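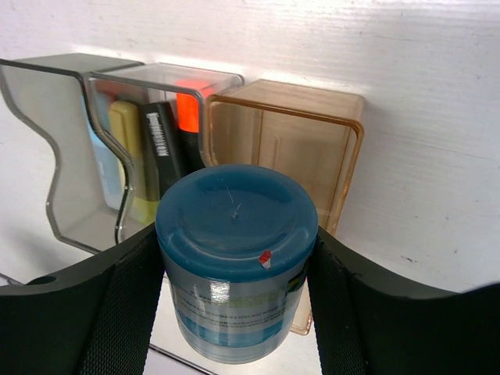
Ticket 382: Quote of the day shows the wrong author
Opened by: Nandi Mokoena
Site: Skendureo
Status: Solved

Nandi Mokoena, 8:20 am
Hi there! First of all, thank you for being so patient with me last month when I couldn't get my favorites list to load (it's been lovely ever since). I'm afraid I have another one for you. I read the quote of the day with my coffee every morning, and since Wednesday the words and the name underneath haven't matched. Today I got a very sweet line about growing old with your friends, and it was credited to Grondmont, who as far as I know only ever wrote jokes about fishing! I've tried it on my phone and on my husband's laptop and it's the same on both.

Valquíria Fagundes, Support, 9:45 am
Good morning Nandi, and how nice to hear from you again! I laughed at the fishing part, I have to admit. I looked at today's page on my end and I see the same thing you do, so please don't go clearing anything on your phone. Could you tell me whether you get the daily quote from the "Humor" collection or from "Life and Friendship"?

Nandi Mokoena, 10:10 am
Life and Friendship. I used to have both turned on but the Humor ones made me snort at work.

Valquíria Fagundes, Support, 2:30 pm
Thank you, that helped a lot. We added 6 new quotes by Assunção to that collection this week, and they went in without their author lines. Every name after them slid up, so from entry 210 on, each quote was wearing somebody else's name. I've put the missing lines back and gone through the rest of the collection by hand. Your quote about old friends belongs to Nulatska. Would you mind reloading the page and telling me what you see?

Nandi Mokoena, 3:05 pm
It says Nulatska now! I should have guessed, it sounds just like her. I had already copied the wrong name into a birthday card for my sister, so I'm off to buy another card. Thank you so much, Valquíria, you can close this one.

Ticket closed by V. Fagundes, 3:20 pm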